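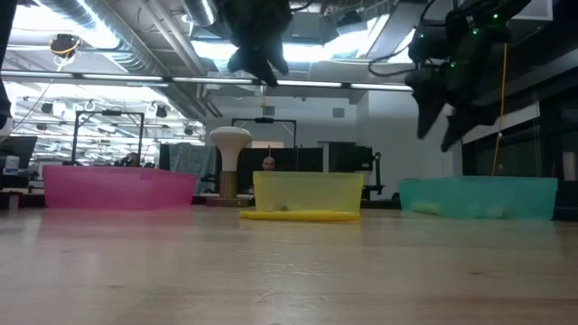

Minutes of the Dunne Robotics Club, project meeting, May 15, 2025

Present: sorting group, software group, faculty advisor. Minutes of the April meeting were approved without changes.

1. Sorting task

The group is keeping the pink, yellow and teal bins in one row for the Dorkorum entry. Bin order will be fixed in the config file and no longer set by hand before a run. The foam strip is to be added to the object list. Soft items need a lower grip force than the current default.

2. Training runs

The log stands at 41 completed runs, all with the two-arm setup. Runs stopped by the operator are stored separately and are not included in that figure. The software group asked that every run note state which arm made the first pick – this was missing from most April entries.

3. Markers

Markers and pens stay in the test set. Picks from a loose pile remain the weak point, mainly where two barrels touch. The arm will approach from above, with the fingers turned across the barrel. The next block is 10 runs at reduced speed.
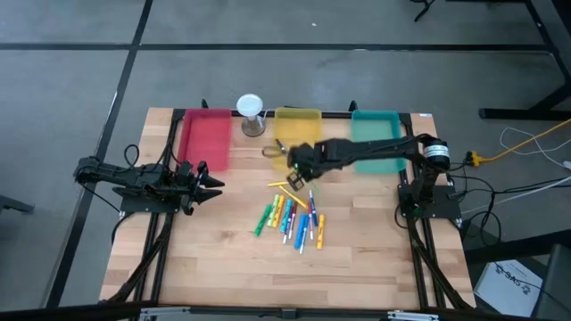 Inmont asked whether the pile should be laid out the same way before each run, as otherwise the results could not be compared. Agreed for the reduced-speed block only. Random layouts resume after that.

4. Budget

Balance is $2,740. Purchase of 2 spare finger sets from Stidetti approved. Cable ties and labels to come out of the supplies line.

5. Other business

Draft rules for Dorkorum were circulated. Comments go to the shared folder before the next meeting.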